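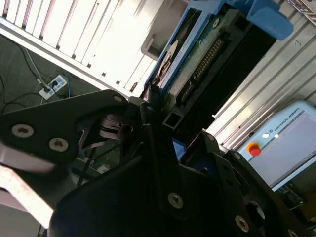 Drive swaps and the new arm: a thread

1/ I work in the hardware room at Cunirent, where we take hard drives out of returned servers, test them and send them back out. In May we got a robot arm for part of the job. A few people asked what changed, so I'm writing it down.

2/ Each drive is in a plastic caddy, blue ones on our bench. Before the arm, two of us pulled and seated them all shift. A big return is 2,000 drives. My thumbs knew it by the end of the week.

3/ The arm takes the caddies with a two-finger gripper. It's slower than Jadwiga Jasińska on a good day. It also doesn't go to lunch, so over a full shift it comes out ahead.

4/ What it can't do: bent latches, stuck labels, caddies from another maker that look the same and are a hair wider. Those go in a bin for us. After the first batch of 500 the bin was fuller than anyone had planned for.

5/ Jobs. Nine people on the team before, nine now. Clifford Cloutier moved from pulling to running the cell — he had a week of training and keeps the teach pendant close. Wendy Marsden went to failure checks, and her pay grade went up. Mine didn't.

6/ The part I like less is the pace. When a person was pulling, you could say "give me a minute." Now the test racks fill when they fill. We asked for a pause button at the test end and got it in the second month.

7/ Next is a second arm for repacking. Liam Tindall wants the people who pack now to help set it up. I've put my name down.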